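Section 4: Setting up the practice room for floor pick-up

Complete this section before the first shift works alongside the Urnance two-arm unit. Allow 20 minutes. The shift lead and at least one cleaner should be present.

1. Log in at the Visdale console and open Rehearsal.
2. Choose a room from the list. Start with one that has hard flooring and a rug.
3. Set the view to Overhead and check that both arms appear.
4. Run the left arm alone, then the right. Press Hold between runs.
5. Save the room under the site name.

Note: Rehearsal does not move the real arms. Staff can stay in the room while it runs.
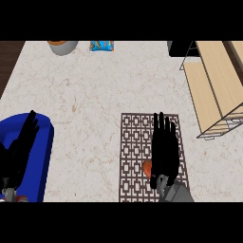 Floor pick-up used to be the first job of the evening shift. With the unit in service, the cleaner walks the room first and marks on the tablet what is to be picked up, what stays and what goes to lost property. Small things are easily missed from the console. The orange object on the patterned rug is partly under the right gripper, so raise the arm before marking anything near the palm. Packets lying flat, like the blue one at the far side of the marble, are marked separately from rigid items.

6. Mark each item and assign it to an arm. Do not assign one item to both.
7. Set grip force to 8 for unknown items. Only the shift lead may change this.
8. Press Run and keep the console in sight until the arms return to rest.

Caution: In a real room, keep everyone out of reach of both arms until the lamp is green. Hold stops the arms but leaves the grippers closed.

Changes to duties

Lifting from the floor passes to the unit. Marking, lost property and the final check stay with the cleaner, who can refuse a run at any time. Record refusals under code 93; they are not counted against the shift.

Rosters are reviewed in March. Send questions about duties to Sinan Dağdelen at Nikolovski, and faults to the Drasumham service desk.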